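Workshop notebook - Saturday, bench 3

Start 9 am. Job is the faux tulips for the Zesstead order, ref 3196. Stems came in from Kusel yesterday, glass from Hemance. Want to settle which head goes in which vase before anybody glues or trims anything.

Unpacking
Box was packed tight, all the heads squashed to one side. Leaves worse than the heads. Bent most of them back by hand, a few need the hair dryer on low. Do NOT use the heat gun, we lost a leaf that way in May and it stank the place out. The fold lines on the big leaves don't come out completly. Fine if they face the back.

Wire in the stems is stiffer than the last lot. Good for tall ones, annoying for anything that has to lean. Bend over the thumb, slow curve, no pliers - pliers leave a kink you can see through the green.

Vases
Rinsed and dried the glass. Price stickers on the bases left gum, got it off with cooking oil then dish soap. Hobnail pattern holds lint from the paper towel, switch to the blue cloth next time.

Short amber is the nicest of the bunch but it's a short vase and people will want to put a short flower in it. Tried it with the tall one anyway. Looks better than I expected, the lean helps. Is it going to tip though? Add glass beads at the bottom, test again with the table bumped.

Layout
Spread the rest of the tulips flat on the gray table so we can pick by color. Gray is good for this, the white cloth made the pale ones disappear. Heads toward the middle where possible.
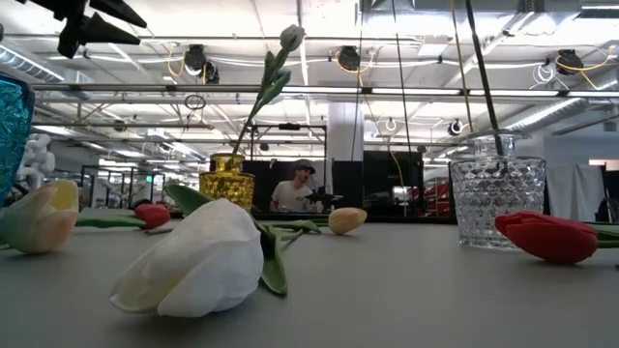 Color notes
- Pale white-green bud in the amber. Keep. Warm glass, cool flower, works.
- Big white one: too heavy looking for the amber. Try clear cut glass, or the blue.
- Yellow and cream with the pink at the base - blue vase, I think. The teal picks up the yellow. Second opinion wanted.
- Deep red: clear glass. Cutting breaks up the green stem nicely and you don't notice it's plastic coated wire.
- Small red, thin stem. Filler only. Wont stand by itself in anything with a wide rim.
- Peach bud, small. No idea yet. Nice color, gets lost beside the reds. Maybe with the white.

Stem lengths
Leave everything long for now. Setiawan sheet says cut to fit vase height but their sheet is for straight cylinders, and ours have wide rims so the stem slides over and you lose height. Stand it, mark with tape, look from the chair and from standing, then cut. Cutters are in the second drawer, the old ones chew the wire, use the ones with red handles.

Clear vase problem: stem ends show through the glass. Options
1. sand at the bottom (messy, scratches)
2. clear beads, same as amber
3. wrap stem end in green tape and live with it
Going with 2 unless the beads make it look like a fish tank.

Still to do
Dust the petals, soft brush, the faceted ones catch everything in the creases. Check the blue vase for a chip on the rim, thought I felt one. Ask Kusel if the peach comes in a full size head, their list has it as item 466 but no picture. Lable the boxes before putting away, last time we opened every single one looking for the reds.

Leave the table set up over lunch please. Don't tidy the stems back in the box, the leaves will fold again.

Beads are on the shelf over the sink, behind the plaster.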